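Run 19

The headset took 10 seconds to load the kitchen. Nadhirah Gunawan closed her right hand and, in the simulator, the fingers closed. She opened it and they opened. The lag figure held steady, so she began recording.

She rotated the wrist and took the view down past the edge of the counter, over the gray floor.

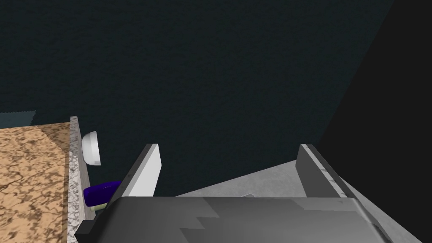 Run 20

"Your last one is rejected," said Yoga Teoh, reading the Kusuma log. "You paused on the approach. It will learn the pause."

"I was looking at the sponge."

"It will learn that too."

She reset the model and brought both arms up. The loaf was where the reset always put it, on the counter, with the banana against it.

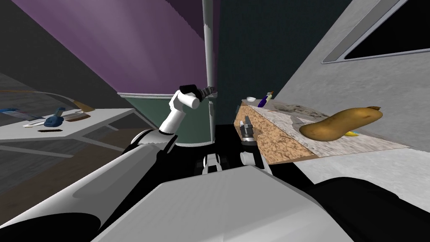

Ravuvano wanted 154 clean demonstrations by the end of November. She moved the right hand a little slower than felt natural – the policy copied speed as well as path – and did not stop until the log marked the run complete.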